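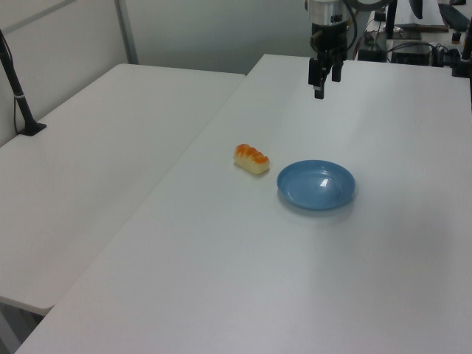 Tendard
Plates first, then food. If the bread goes out before the plate, small ones forget the plate.

Hostwood wrote:
Disagree. Mine goes for the bread either way. I put both out together and let them sort it.

Tendard
How old?

Hostwood
25 months. Plastic plate with a rim, same as yours – flat ones are useless.

Jondent
We paid 30 quid for a wooden food set in October and only the loaf gets used. Would buy it separately next time.

Hostwood
Loaf and a plate is plenty.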